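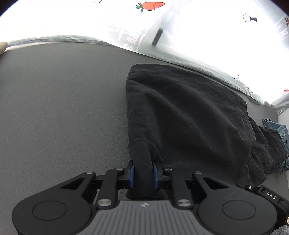 Cuaderno de taller, enero. Pinza de mano número dos, la que en casa llamamos Nirnik

Hoy ha tocado revisión larga de la pinza, de esas que se van dejando hasta que el cacharro se queja, y la verdad es que me he quedado muy a gusto (¡y con las manos negras!). Venía arrastrando holgura en el brazo izquierdo desde antes de las vacaciones, un clic pequeñito al cerrar que se nota más en la palma que en el oído. La he desmontado a primera hora, con café y la radio bajita, y a media mañana ya estaba otra vez en la mesa gris cogiendo tela. Para comprobar el cierre he seguido usando la tela negra de siempre: es una prueba muy agradecida, porque el pliegue tiene que quedar recogido entre las dos almohadillas azules como un rollito, asomando por arriba y por abajo, y si una almohadilla va torcida el rollito se va para un lado y se ve enseguida. Además en el negro canta cualquier pelusa blanca, y de pelusas hablo más abajo, que tiene su miga.

Lo primero, los pivotes. Los dos tornillos grandes, los de la parte baja de los brazos, justo encima del mango, son los que llevan el trabajo de verdad. El derecho estaba bien. El izquierdo giraba con la mano, sin herramienta, así que ya tenemos culpable para el clic. Lo he sacado entero, he limpiado el alojamiento con un bastoncillo y alcohol, he puesto arandela nueva de la bolsita de Grestton y una gota de fijador medio. Una gota, de las pequeñas. La otra vez eché de más, se corrió hacia la articulación y estuve media tarde rascando con un palillo.

Para quien lo haga después: se aprieta hasta que el brazo ya no cabecea y entonces se afloja un pelín, lo justo para que caiga por su peso cuando se suelta. Si hay que ayudarlo, está demasiado apretado, aunque parezca que va fino. El tornillo pequeño de arriba a la derecha, el de la articulación interior, no lo he tocado y pido por favor que no se toque si no hay motivo, que la cabeza está empezando a redondearse. He pedido recambio a Dusier junto con las almohadillas.

Almohadillas. Las azules que hay puestas tienen 478 ciclos apuntados en la hoja desde el último cambio. Yo las cambiaba antes a los 200, por costumbre, pero llevo dos juegos alargándolos y no noto diferencia mientras se limpien. Con las anteriores llegamos a 638 y ahí sí empezó a escurrirse la tela fina. Voy a dejar estas hasta que la camiseta de algodón se suelte dos veces en la misma tanda, y lo apuntamos en la hoja para tener por fin un criterio que no sea mi humor de ese día.

La pelusa, entonces. Lo que pasa es que la tela suelta fibra, la fibra se pega a la goma, y la goma con fibra agarra menos que la goma limpia. Es una tontería y sin embargo me ha tenido engañado un buen rato, buscando un problema de fuerza de cierre que no existía. Antes de tocar nada mecánico: toallita con alcohol en las dos caras, de arriba abajo, dejar secar y repetir la prueba. Si después de eso sigue escurriendo, ya se puede sacar el destornillador. Las toallitas están en el cajón de Tetteh (el armario metálico, segundo cajón, el que se atasca y hay que levantar un poco).

También he repasado los bloques negros de los dedos, que es donde van montadas las almohadillas. El izquierdo tenía una rebaba en el canto, seguramente de algún golpe contra la mesa. La he quitado con lija fina y la pieza fuera de la pinza, que el polvo se mete por los huecos triangulares de la carcasa y luego no hay quien lo saque. Los huecos los he soplado con la pera, no con el compresor. El compresor empuja la porquería hacia dentro; lo sé por experiencia y prefiero no entrar en detalles.

Montaje final: paralelismo con la galga, bien a la primera, cosa rara. Cierre en vacío, sin clic. Apertura completa, sin roce. La lectura de apertura máxima me da 749 en la pantalla, igual que en la última revisión, así que no hace falta recalibrar y me ahorro la parte más aburrida del día.

Por la tarde he hecho una tanda con la tela extendida sobre la mesa, pellizcando por distintos sitios: por el centro, por el dobladillo y por la zona arrugada. Por el centro, muy bien. Por el dobladillo también, aunque hay que entrar con los dedos más abiertos de lo que pide el cuerpo, porque al ser doble la tela empuja hacia fuera. En la zona arrugada depende mucho de cómo entre uno, y eso ya no es culpa de la pinza. Tengo que practicarlo yo.

Pendiente:
Tornillo pequeño de la articulación interior derecha, cuando llegue el pedido.
Marcar con rotulador blanco la posición de los dos pivotes grandes, para ver de un vistazo si se mueven.
Repetir la prueba con tela vaquera, que es más gruesa y hoy no me ha dado tiempo.
Reponer arandelas, quedan las de esta bolsita y ya.

La dejo colgada en su gancho con las almohadillas limpias y la hoja de ciclos al lado. Si alguien la usa mañana antes de que yo llegue, que apunte la tanda, por favor, aunque sea cortita.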